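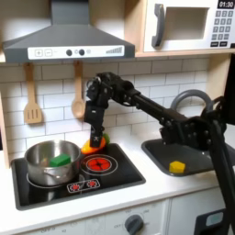 Zapata annex: the robot arm with a piece of orange play food over the cooktop.

Search this newsletter Enter a word or phrase Go

Kitchen Automation Program Enters Its Second Phase at Zapata

The Nutero program, under which Orkberg is preparing robot arms for simple handling tasks in its production kitchens, moved into its second phase in January. The change affects the schedules and duties of a number of employees at the Zapata site, and the Operations Office has asked that the arrangements be set out in full for all 269 members of staff.

During the first phase, work with the arm was carried out by engineers from Grorkik, the contractor responsible for its controls. Kitchen employees attended as observers and had no part in the daily sessions. Under the second phase, the sessions are led by kitchen employees who have completed the operator course, and Grorkik provides support by telephone and during scheduled visits.

Training takes place at a play kitchen in the annex. It has a sink, a cooktop, a range hood and a microwave, all at reduced size, and the food is made up of toy pieces. The tasks are short. An operator guides the arm to pick up one piece and place it in the pot, or to take it out and set it down elsewhere. Each attempt is saved and given a short written note, including the attempts that fail. By the end of the first phase, 2,323 attempts had been saved. A further 863 have been added under employee operators.

The program office considered moving directly to a full-size preparation line and decided against doing so for the present. A dropped toy costs nothing and can be picked up at once, and a session in the annex does not interrupt meal service. No date has been set for work on the main line. Employees will be informed in writing before any such date is approved.

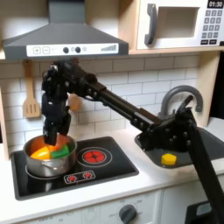
Reading time: 3 minutes

The metal saucepan has become one of the more instructive objects in the program. Its rim leaves limited room for the fingers of the gripper, and pieces already in the pot can get in the way of the next one. Employees with long experience on the line proposed that operators vary the order in which food is placed, as cooks do in practice, and the session plan was revised accordingly.

Ivana Núñez, who supervised the hot line for many years before being appointed operator lead, described the new duties in her report to the Operations Office. "The first week was tiring in a way I did not expect," she wrote. "On the line I am on my feet and I talk to people all day. With the arm I am watching one small thing very closely. We asked for shorter turns and they were granted." Operators now work in pairs, and the two exchange places at regular intervals. The employee who is not guiding the arm writes the notes and keeps the stop button within reach.

Hours spent in the annex are paid at the employee's usual kitchen rate, with the operator supplement added for those who hold the course certificate. Annex hours count toward seniority in the same manner as hours on the line. Employees who do not wish to take the course will keep their present duties, and their decision will not be entered in the annual review.

Several questions were raised at the staff meeting concerning the effect of the program on positions. The Operations Office confirms that no position at Zapata will be removed during the second phase. It is not able to give the same assurance for later phases, which have not been planned or funded. The staff council has asked to be consulted before any plan is drawn up, and the Office has agreed to that request. Tadeo Navarrete will represent the council at the monthly program review, and written comments may be sent to him or left in the box outside the staff dining room.

The tasks under study for possible later use are those that employees named in last year's workplace survey as the most repetitive, chiefly the portioning of cut vegetables and the loading of pots before cooking starts. Seasoning, tasting and final plating are outside the program.

Applications for the next operator course are open to all kitchen and dishroom employees who have completed their probation period. No technical background is required. Forms are available from shift supervisors and should be returned to the training desk by the end of the month. Applicants who were not placed in the first course will be considered first and do not need to submit a new form.

Employees passing through the annex during a session are asked to remain behind the floor marking and to hold any questions for the operators until the arm has been stopped.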